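Clearing a small desk in one go

Posted Apr 29, 2024

Quick one, because I keep getting asked. Small stuff piles up on a desk and then you can't use the desk. Fix is one basket plus one little shelf. Takes me under 70 minutes for a bad desk, way less for a normal one.

What you need: a shallow open basket, a small wire shelf, a damp cloth. Mine came from Vokska, any will do.

Step 1. Everything off. Floor, chair, wherever. Wipe the top.

Step 2. Shelf goes toward the back, basket nearer the front on the other side. Leave a gap beween them.

Step 3. Small things into the basket, one at a time. Don't sort yet. Just get them in.

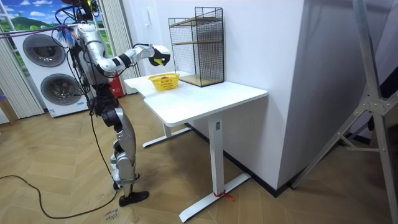
Entili wrote in to say a shallow basket fills up too fast and she'd go for a deep one every time. Fair, but deep ones turn into a junk drawer. Shallow means you see whats in there. If it's full, empty it.

Step 4. Now sort. Stuff you touch daily stays in the basket. The rest goes on the shelf, heavy things on the lowest board.

Step 5. Leftovers. Trash, or another room. 2 minutes each, max, then decide.

Cables last. Tie them to a desk leg if they bug you.

Redo it in July or whenever the basket starts overflowing. Drawers next time, if I get to it.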